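Two Arms and a Lot of Odds and Ends

Hi again! This is the gallery page for our spring round of example gathering at Pirivach. I steer the arms most afternoons, and people keep asking what I do all day, so I've finally put something up. Short version: I drive two arms through a chore over and over, everything gets recorded, and the recordings go off to the learning system we call Trevaskis. Then Trevaskis has a go at it alone and I try not to yell at the monitor.

For this round we went with big, flat, awkward things, the kind you can't just pinch from above and carry off. One arm has to get a hold while the other comes in from the far side, and it took me about 12 tries before I stopped shoving the thing clear across the table. My notes from that first morning are mostly the word "again" (and a coffee ring).

We label everything in Nultska, our little in-house tool, and I tag my own takes before I go home. Yes, the fumbled ones too! I used to throw those out and got a polite talking-to about it. A bad approach with a decent recovery is worth keeping, so now it gets its own tag and I get to relive it at labeling time.

Framed piece with dial numbers, two grippers. The left one is touching an upper edge and the right one is coming in from the side. I like this pose a lot, it's the part of the job I'd call fun.
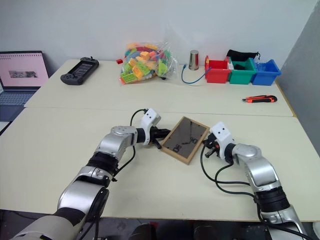
My other favorite thing about May was that we started changing the starting angle between takes. Before that I'd set everything down nice and square out of pure habit, and Trevaskis got very good at nice and square and pretty hopeless at anything else. Now I give the piece a twist before every take and leave it wherever it ends up. Slower days, way better examples.

Next up is the Pultirura set, which is all soft stuff, cloth and bags and so on. I've done 5 practice takes so far and I'm terrible at it. More pictures when I'm less terrible!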